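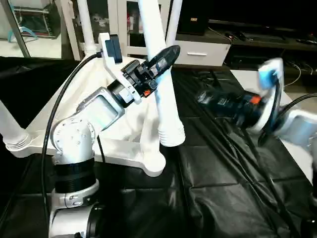

*White and silver arm with a black tapered object in its gripper.*

**Trundale Moth Group: minutes of the May meeting**

Started at 7:10 p.m. Rodica Bălan in the chair, Ho-yin Lam taking notes. Good turnout, and it was lovely to see so many new faces (welcome to everyone who came over from the Kurian side of the river!).

**Minutes of the last meeting**

Accepted with one fix: the moth found on the library wall was a white-lined sphinx, and it was written down as a hawk. Ho-yin apologized to the moth.

**Last year's records**

Rodica has finished going through the sheets and the total for the season is 2731 moths, from 116 species. This got a cheer. The best single night was the warm, still one in late July at Plolilus Meadow, when over 700 came to the sheet and the people writing them down had to take turns. Several of us still talk about the luna moth that sat on the thermos until we packed up.

There was a good discussion about the small brown ones. A lot of last year's records say only "small brown, worn," and Rodica would love to see fewer of those. She suggested taking a picture from straight above and another from the side, with the ruler card in both. Worn moths that can't be named should still go on the sheet under "unknown." Please don't guess to fill the box.

**Sites for this season**

- Plolilus Meadow: yes again. Park by the lower gate. The upper one is locked at dusk and two cars were stuck behind it last year.
- Creek path: yes, but set up past the footbridge. The streetlight before it has been changed to a very bright one and is pulling in everything.
- Kurian orchard: new! The owners are happy to have us as long as we stay off the young trees and keep the gate shut for the sheep. Everyone is keen to see what comes to old apple trees.
- School field: dropped for now. Too windy, and the sprinklers come on at 10.

**Lights and sheets**

The old mercury lamp is on its last legs. Ho-yin has been trying LED strips on a battery pack at home and brought his notebook along. He had a polyphemus in the first week, and plenty of underwings last fall with an earlier version. It weighs far less than the generator and makes no noise, so we could hear the owls for once. Agreed to run the LED setup and the lamp on the same nights at Plolilus, far enough apart that they don't compete, and compare the sheets in the fall.

We need another white bedsheet. Plain cotton is best, nothing fitted. Bring it to the next outing if you have one to spare.

**Sugar bait**

Long and very happy argument over recipes. The group recipe stays as brown sugar, overripe banana and flat beer, simmered and left overnight. Anyone who wants to try molasses may do so on a different tree and label it. Paint it on at dusk, at chest height, and check the trunks with a red light.

**Open night for families**

Going ahead at the creek path, starting at 8:45 p.m. Rodica will do a short talk by the picnic tables before it gets dark. Sultance Bakery has offered rolls, which we said yes to immediately. Ho-yin will print the beginner's sheet with the big, easy species on it and will add the rosy maple moth, since every child asks about the pink one.

**Anything else**

Please hand in your April sheets, even if they say zero. Zeros are useful.

The spare headlamp is missing. Check your bags.

Finished at 8:50 p.m. Those who stayed walked down to look at the porch light and found a very fresh cecropia.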